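Replacing and checking finger pads on the Radano hand-held gripper

Worn pads are the usual cause of slipped grasps in kitchen clearing tasks. Change both pads on a gripper together, even if only one shows wear. Allow 19 minutes per gripper, plus the check at the end.

You will need a 2 mm hex key, isopropyl alcohol, lint-free wipes and a new pad set.

Open the jaws fully and lock the trigger. Lift each old pad from the tip end and peel it back toward the knuckle. Wipe the bare finger with alcohol until the cloth comes away clean. Glue left in the corners will hold the new pad off the surface and throw out the closed position.

Seat the new pad with the texture facing inward, then press from the knuckle to the tip. Close the jaws on a folded wipe and leave them clamped for 165 seconds. Refit the knuckle screw and nip it up by hand. Do not use a power driver.

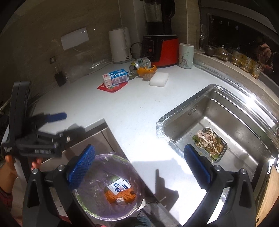

Run the Flamgate jaw routine next. The closed reading should settle at 222 counts. If it reads high, a pad is sitting proud; take it off and clean the finger again. If it reads low, check that the knuckle screw is home.

For two-handed work, repeat the procedure on the second gripper before going back to the counter. Mixed old and new pads give different grip widths on the same carton, and the Grotitz log will flag the pair.

Wipe pads down after any contact with food waste or grease. Replace them when grip score drops below 91 or the texture has worn smooth at the tip.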